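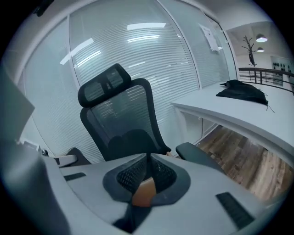 Figure 7.1 Office chair with a mesh backrest, separate headrest and padded armrest.

Chapter 7
Seating for Desk Work

Most office workers spend more hours in a chair than in a bed. Even so, many firms choose the desk first and buy seating with what is left. When Turnham, a mid-sized insurance office, moved to a new floor, it had 178 desks to fill and set a limit of 700 dollars per chair. The final choice came down to two models, and we will return to that decision in Section 7.4.

A task chair has to support the lower back, the arms and sometimes the head. The backrest in Figure 7.1 is a mesh panel held in a thick outer frame, with a curved lumbar support across its lower half. The headrest is a separate part on a short stem. Mesh lets air pass through and gives a little under load – foam holds more warmth but can feel softer at first.

In this chapter you will learn to:
name the main parts of a task chair
set seat height, armrests and lumbar support for one user
compare mesh and padded backs
write a simple seating plan for an office of up to 80 people

Key terms: backrest, lumbar support, headrest stem, armrest pad, seat depth

7.1 The Parts of a Chair

We begin with the backrest.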